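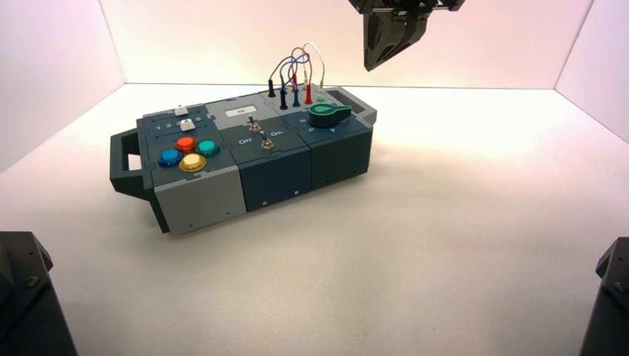

Fig. 1: The board with its buttons, slider, switches and green knob.

Home | Projects | Reports | Gallery | Contact

Which Way Is On? Our look at a board full of controls
By Lilla Fodor, posted in June

When Fotini Konstantinidis and I picked our topic for the design module, we wanted something to do with how people work out controls without reading instructions. My gran has a Pident heater with three identical dials and she's been using the wrong one for years, so I was already a bit obsessed. Our tutor pointed us at a board with a good mix of controls on it, and that became the project.

We treated it as a thing somebody might meet for the first time. What would you reach for? What would you understand straight away, and what would you have to poke at?

The buttons

Everyone goes for the buttons! There are four of them in a diamond on the left module (blue, orange-red, teal and yellow), and they're round and domed like the ones on an arcade machine, so your finger just wants to go there. Fotini's first sketch had them in a straight line and we argued over it for most of an afternoon. I still think the diamond is better. You get a top, a bottom, a left and a right, so you can say "the top one" to somebody and they know what you mean even if they don't see colours the way you do. The line would have looked tidier on the drawing, I'll give her that.

One thing I'd question is the blue and the teal. They're different enough side by side, but when I printed our notes on the library's tired old printer I had to label them by hand.

The slider

Behind the buttons there's the slider area, with the numbers 1 through 5 printed in a row and two little white knobs. I liked this part less. The numbers are small, and when we asked people what they thought it was for, we mostly got "volume?" and a shrug. Our suggestion in the write-up was bigger numbers, and maybe a stronger colour on the knobs, as white disappears a bit next to all that slate grey and blue-grey plastic.

The switches

On the middle module there are two small metal toggle switches sitting below a white display window. The lower one has "Off" printed on its left and "On" on its right, and this is where the report title comes from. A light switch at home goes up and down, so we're used to thinking of on and off that way, and then you meet one labelled left to right and have to stop for a second. It's a tiny pause, but it came up again and again when we talked to people. Fotini drew a version with a coloured dot next to "On" and I think that would sort it.

The knob

My favourite, easily. It's big, it's green, and the grip comes to a point, so the shape does the job of an arrow. There are position numbers printed around it (a 4 to the right and a 5 to the left, for instance). We made our own copy of the grip in modelling clay, then a second one in Serden foam, which crumbled. The clay one lives on my windowsill now.

The handles

We nearly left these out! There's one at each end, the left one a large dark loop and the right one smaller and a lighter grey. Fotini wanted them the same size in her redesign. I quite like being able to tell the two ends apart at a glance, so we put both opinions in and let the marker decide.

What we'd change

Our final drawing keeps the buttons and the knob exactly as they are, makes the slider numbers bigger and adds the dot by the switch. We worked it up on a Wanell drawing pad, and the written part came to 1513 words, 538 of them about the knob (sorry, Fotini). If we'd had longer I'd have liked to ask more people, especially younger kids, as we only managed seven and they were all from our year.

The cardboard mock-up is in the Hegedűs room on the shelf by the door. Please don't pull the slider, it's only held on with tape.

Questions about this report? Use the contact page. © Lilla Fodor and Fotini Konstantinidis | Back to top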